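I have been meaning to write about picnics since May, when we took the slow train out to Stevuvska with far too many bags and ate our lunch by the lake there. It was lovely, even with the wind, and I've been thinking ever since about what I'd pack next time (less, mostly!).
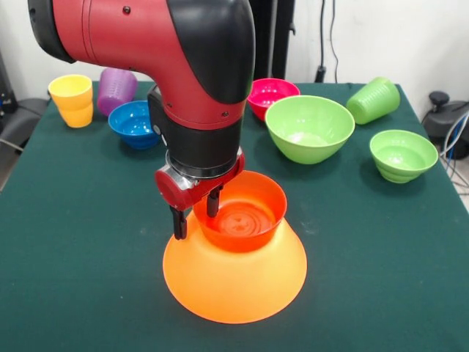 What to eat

Cold potatoes with mint, every time. I boil them the night before, dress them while they're warm and leave them in the fridge. Add a cheese and onion pie, cut up at home so you needn't carry a knife, and 200 grams of cherries each if they're in season.

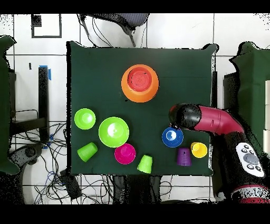 Drinks are where I always go wrong, either a flask of tea and no milk, or so much squash that my shoulder aches by the station. These days I take one big bottle of water and a small bottle of cordial, and mix as we go. Bright plastic cups are best for that, the orange and lime green sort, because you can spot them in long grass when it's time to go home. I once left 3 good glasses on the hill at Smadi and I still feel a bit sad about them.

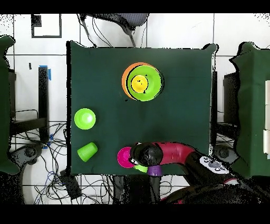
Filed under: Days out, Summer food

The walk at Stevuvska starts behind the station and goes round the lake, and it took us nearly 13 minutes just to find the gate (it's behind the bins, past the bus stop). After that it's flat all the way, with a good patch of shade under the willows on the far side. We stayed until the midges came out.

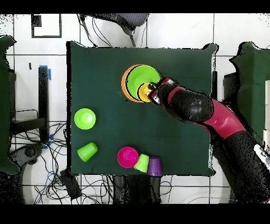
Can you make the potatoes without mint?
Chives are very nice instead, or a spoonful of mustard in the dressing if that's all you have in.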